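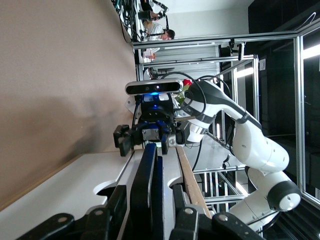

I buy most of my prints at small auctions, usually unframed and usually in a box lot with 30 things I didn't want. So I've picked up a few habits for looking after paper at home, and I'll pass them on for what they're worth.

First, wash your hands and dry them properly. I used to wear cotton gloves, but they snag on corners and I kept bending things. Lift a sheet by two opposite corners so it sags a little in the middle – it looks wrong but it's kinder to the paper.

Never peel off old tape! I did that to a little harbor etching signed Leopold Brunner and took a strip of the margin with it. If there's tape on the front, leave it for a conservator.
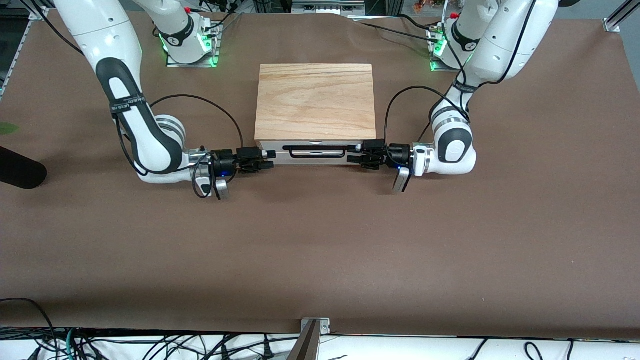

For storage I like flat boxes, acid-free, with a sheet of tissue between prints. Keep them out of the attic and the basement (a bedroom closet is fine). Write the lot number on the folder in soft pencil, never on the print. Mine says 538 and I'd have forgotten where it came from by January.

When you do frame something, ask for a window mat so the glass doesn't touch the ink. And hang it away from the radiator, please.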